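헌 옷감에 새 쓰임을, 세럼콤 천 나눔방 12월 개방

세럼콤의 직물 나눔방이 12월 한 달 동안 일반 주민에게 문을 연다. 이곳은 쓰고 남은 천과 작아진 옷, 쓰임을 다한 식탁보 등을 받아 펴고 개어 종류별로 정리한 뒤 필요한 사람에게 다시 내주는 공간이다. 그동안은 회원과 인근 학교에만 물건을 내주었으나 이번 달에는 주소지와 관계없이 누구나 방문할 수 있다. 입장료는 없고 예약도 받지 않는다.

나눔방은 벨몬트 거리의 옛 인쇄소 건물 1층에 있다. 인쇄소가 이전한 뒤 한동안 창고로 쓰이다가 지난봄 내부를 흰색으로 다시 칠하고 선반을 들였다. 방은 모두 2개다. 앞쪽 방에서는 천을 접수하고 펼쳐 확인하며, 뒤쪽 방에는 정리가 끝난 천을 색깔별로 보관한다. 두 방 사이의 문은 개방 시간 내내 열어 둔다.

운영을 맡은 타라스 페도루크 씨는 연말이 가까워지면 들어오는 천의 종류가 눈에 띄게 달라진다고 말했다. 여름에는 얇은 커튼과 침대보가 많고, 12월에는 장식에 쓰던 천과 두꺼운 옷감이 늘어난다. 그는 "빨간 천은 이맘때 가장 많이 들어오고 가장 빨리 나간다"며 "학교에서 무대 배경이나 모자를 만드는 데 쓰겠다고 찾아온다"고 전했다.

펠트처럼 올이 잘 풀리지 않는 천은 가장자리를 따로 처리하지 않아도 돼 어린이 공작 수업에서 특히 찾는 사람이 많다. 무늬 없는 단색 천은 크기를 줄이지 않고 통째로 보관하는 것이 원칙이다. 한 번 자른 천은 용도가 좁아지기 때문이다. 찢어졌거나 얼룩이 넓은 부분이 있을 때만 그 부분을 잘라 낸다.

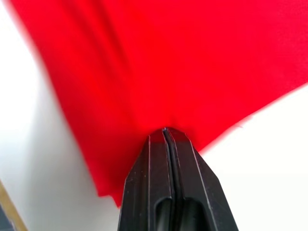
펼치고, 살피고, 갠다

천을 정리하는 순서는 단순하다. 먼저 뭉쳐 있는 천을 한쪽 귀퉁이부터 들어 올려 전체 크기를 확인한다. 이어 흰 작업대 위에 놓고 손바닥으로 가운데에서 바깥쪽으로 쓸어 큰 주름을 편다. 보풀이나 먼지는 이때 떼어 낸다. 앞면과 뒷면을 모두 확인한 다음 반으로 접고, 선반 폭에 맞춰 다시 접는다.

선반 한 칸의 폭은 62센티미터다. 폭이 넓은 천은 세로로 먼저 접어야 칸에 들어간다. 접은 모서리가 앞을 향하게 두면 여러 장을 쌓아도 한 장씩 꺼내기 쉽다. 페도루크 씨는 처음 온 사람들이 천을 지나치게 작게 접는 경우가 많다고 했다. 여러 번 접은 천은 두께가 고르지 않아 쌓았을 때 한쪽으로 기운다는 것이다.

면직물은 다른 천보다 손이 많이 간다. 구김이 잘 지고, 한 번 생긴 접힌 자국이 오래 남는다. 나눔방에서는 다림질을 하지 않으므로 큰 주름은 손으로 펴고 잔주름은 그대로 둔다. 받아 가는 사람이 용도에 맞게 세탁하고 다려 쓰도록 안내하고 있다. 밝은색 면은 작은 보풀이나 티도 눈에 잘 띄어 개기 전에 한 번 더 살핀다. 민트색처럼 옅은 색 천은 진한 색 천과 겹쳐 쌓지 않고 별도의 칸에 넣는다.

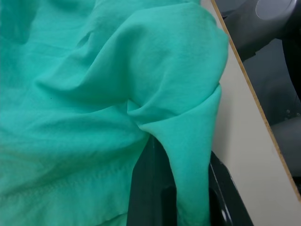
가져갈 수 있는 양과 맡길 수 있는 물건

방문객 한 사람이 하루에 가져갈 수 있는 천은 2장까지다. 학교나 동호회가 단체로 필요한 경우에는 입구에 놓인 신청서에 용도와 원하는 색을 적어 내면 된다. 수량이 맞으면 한꺼번에 내주고, 부족하면 비슷한 색을 섞어 준비한다. 자투리 천은 수량 제한 없이 가져갈 수 있다.

맡기는 천은 세탁해서 완전히 말린 상태여야 한다. 면, 펠트, 모직, 합성섬유를 모두 받으며 크기 제한은 없다. 단추나 지퍼가 달린 옷은 떼지 않고 가져와도 된다. 베개 솜과 이불 속, 고무가 덧대진 천, 기름이 밴 작업복은 받지 않는다. 천의 재질을 알고 있다면 쪽지에 적어 함께 넣어 달라고 운영진은 당부했다. 재질을 모르면 빈 쪽지를 넣지 말고 그냥 맡기면 된다.

주차는 건물 뒤편 공터를 이용할 수 있으나 자리가 넉넉하지 않다. 짐이 무거운 경우 정문 앞에 잠시 차를 세우고 물건부터 내릴 수 있다. 정문에는 턱이 하나 있어 손수레를 끌고 오는 사람은 옆문을 쓰는 편이 낫다.

로마니우크 수선점도 참여

같은 거리의 로마니우크 수선점은 12월 동안 나눔방 앞쪽 방에서 간단한 바느질 상담을 한다. 가져온 천으로 무엇을 만들 수 있는지, 안감이 필요한지, 어떤 바늘과 실이 맞는지를 물어볼 수 있다. 현장에서 수선까지 해 주지는 않으며 맡길 물건이 있으면 수선점으로 직접 가져가야 한다. 상담은 오후에만 진행된다.

이웃 마을 자니드비에서도 천을 모아 보내기로 했다. 자니드비 주민회관 현관에 수거함이 마련돼 있으며 모인 천은 나눔방에서 한꺼번에 펼쳐 정리할 예정이다. 자니드비 주민이 천을 받아 가려면 세럼콤 나눔방을 찾아야 한다. 마을 안에 별도의 배부처를 두는 방안은 내년에 다시 논의한다.

나눔방은 오전 11시에 문을 열고 해가 질 무렵 닫는다. 정리를 돕고 싶은 사람은 개방 시간에 앞쪽 방으로 오면 된다. 바느질 경험은 필요하지 않으며 작업용 앞치마는 나눔방에 준비돼 있다. 12월 이후의 개방 여부는 선반에 남은 물량을 확인한 뒤 정문 게시판에 알린다.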